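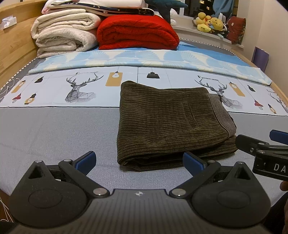 Figure 1. Folded corduroy trousers on a bed, seen from the camera on one of the two hand-held grippers.

Session 6: Learning to fold from hand-held demonstrations
Notes by Kuo-hua Chung

Last time we drove the arm by remote control and everyone found out how slow that is. Today's method leaves the arm in the lab. A person holds a gripper in each hand, does the chore in an ordinary home, and the camera on each gripper records what a robot's wrist camera would see. I think this is one of the loveliest ideas in the whole course!

Our running case is the Porkura folding set: 400 demonstrations, all made with 2 grippers. Look at how much there is in Figure 1 besides the trousers. The bedding has deer and hanging lamps printed on it, and soft toys sit on the sill at the back. The policy has to learn that the waistband and the fold of the legs matter and the deer don't.

What the policy takes in
The two camera views, the opening of each gripper, and the movement of each hand over the last few steps. It gives back a short run of future movements -- we carry out the first part, then ask again.

Why trousers are hard
Cloth has no fixed shape, so there is no single pose to estimate. Thick ribbed cloth also hides its own layers. In the figure the stacked edges on the near side show up mainly as a dark gap and a soft shadow, and a fingertip has to go in at the right layer.

Result to remember
Kao, the baseline, was trained in one room. Modasham used the same number of demonstrations spread over 5 homes, and it did far better on beds it had never met. Same effort, more variety -- I still find that exciting.

Before next time
Read the Orkel handout on matching the timing of two cameras. Come ready to say what goes wrong if one hand lags behind the other.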